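Subject: Re: [core-log] Penner assays, hole 19

On the Penner batch, Evie Kettle wrote:

> The lab sheet for hole 19 lists a sample at 124 m, but
> my log has the vein ending at 60 m and nothing
> flagged below that. Is the 124 m sample a typo, or did
> someone cut extra core? Also, are we using Brurent or
> Fendance unit names for the upper section? The
> database has both.

Evie,

The depth is correct. The sample at 124 m was added after the core was relogged in November. The lower interval has no visible quartz, so it was not flagged the first time. It was cut to test the altered siltstone below the vein. Please add it to your log as a separate interval and leave the vein contact at 60 m.

Use Brurent for the upper section. Fendance was the field name on the Rarnodska side and should only appear in the comments column. I will fix the old entries once the hole 54 collar survey is in.

Two other items. The blank after the vein sample is missing from your sheet, and the duplicate has the same number as its parent. Both need to be corrected before the next upload.

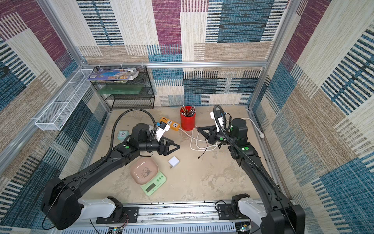
Color codes for the altered siltstone are still being entered three different ways. Log it dry, away from direct sun, and use "beige, mottled" where it matches the tabletop between the two black arms in the photo: pale overall, with uneven tone. Anything with a green cast gets the chlorite code. If a box has both, split the interval at the change and note the depth to the nearest tenth of a meter.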